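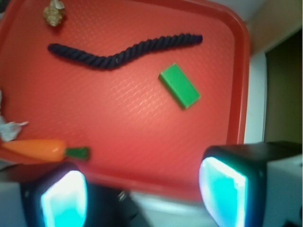 A wrist camera's view of the red tray, with the rope, green block and toy carrot in reach. Both fingertip pads are lit.

The Rope Problem

By Idun Tveit

A block is easy to describe to a computer. Give the planner a position, an orientation and three edge lengths, and it has everything it needs to choose a grasp. A rope has none of those. It has a shape that changes the moment one end is lifted, and most of the software written for picking things up has no field in which to store that.

Fatemeh Ansari ran into this in the second version of Fereck, the grasp planning package she maintains at Jemari. The first version fitted a box around every object on the tray and sent the gripper to the middle of the box. For a green block lying at an angle, the box was a good fit and the grasp was a good grasp. For a rope stretched across the tray with a slight sag, the box was long, wide and mostly air. The center of the box sat off the rope entirely, and the fingers closed on the space beside it.

"The planner reported success," Ansari says. "It had reached the pose it was asked to reach."

Her fix was to stop treating the box as the object. Fereck now takes the segmentation mask for each item and measures how long it is compared with its width. Anything above a set ratio goes down a separate path. The mask is thinned to a centerline, the centerline is sampled at even steps, and each sample becomes a candidate grasp with the fingers set across the local direction of the rope. Candidates close to another object are dropped. Those left are scored by clearance, by the distance the wrist must turn, and by how far they lie from the rope's midpoint.

The thinning step is old and cheap. Getting a clean mask to feed it is harder, and that part of the work belongs to Mahtab Rostami.

Rostami's segmentation module, Yazdani, works from the wrist camera alone. This keeps calibration simple, as there is only one camera transform to get wrong, but it puts the fingers in every image. They are close to the lens, out of focus and large. On this gripper they are also bright. The glowing pads wash toward white at the center, and the auto exposure reacts to them by darkening everything else. A dark navy rope then loses the diagonal ridges of its twist, and the network has only an outline to work with.

Rostami's first approach was to mask out the fingers using the joint readings. The reading gives the finger opening, the opening gives the finger outline, and the outline is removed from the image before inference. It worked on the housing and failed on the glow, which spreads past the edge of the pad by an amount that depends on the exposure. The current version fixes exposure from a metering window in the upper half of the image and ignores the lower half completely. The pads are allowed to saturate. She describes the result as worse pictures and better masks.

The tray brought its own trouble. Its surface has a fine raised diamond texture, and the highlights form pale streaks across the red. Early masks broke a rope into pieces wherever a streak ran up against it. A broken mask produces several short centerlines, and the planner then sees several short ropes. Yazdani now joins fragments when their ends are near each other and point the same way. Two ropes laid end to end would be joined by mistake. Rostami lists this in the release notes under known behavior.

To test the joining rule, the team collected 410 tray layouts with rope in them and marked the centerlines by hand. With the rule switched on, Yazdani returned a single unbroken centerline in 389. Most of the remaining layouts had the rope crossing itself, a case the thinning step does not handle. At a crossing, the centerline branches, and Fereck has no means of deciding which branch continues the rope. It marks the object as unresolved and moves to the next one.

Arash Esfahani, who writes the control layer, thinks this is the right response. His program, Dero, sits between the planner and the arm. It accepts a grasp pose, streams joint targets and watches the finger position during closing. When the fingers stop early, something is between them. When they reach the mechanical limit, the grasp has missed. Rope falls awkwardly between the two, as it compresses, and a fixed threshold tuned on rigid blocks read a good rope grasp as a slow miss.

Dero now looks at the closing curve. Finger position is logged throughout the motion, and the check is made on the change in slope. A block gives a sharp corner. A rope gives a gradual bend. An empty close gives a straight line to the stop. The check costs 8 milliseconds per cycle on the present controller, which Esfahani considers too much and intends to reduce by June.

The three programs exchange plain messages with a time stamp and a frame name. Ansari insisted on the frame name after a long afternoon in which Yazdani was publishing in camera coordinates and Fereck was reading them as base coordinates. The arm moved smoothly and with confidence to a point well outside the tray. Messages without a frame name are now rejected at the receiver, and the rejection is logged with the sender's process name.

Small items near the rim remain a weak spot. An object partly outside the view yields a partial mask, and the planner cannot tell a short object from a long one that has been cropped. Fereck's present rule is to request a second view whenever a mask touches the image border. Each new view costs a move and a settle, and on a crowded tray the arm spends a fair share of its time looking. Védís Ingvarsson, who joined the project to work on view selection, is replacing the rule with a planner that picks one camera pose to resolve as many cropped masks as it can. Her branch runs in simulation. It has not been merged, pending a decision on what the arm should do when the best camera pose is one it cannot reach.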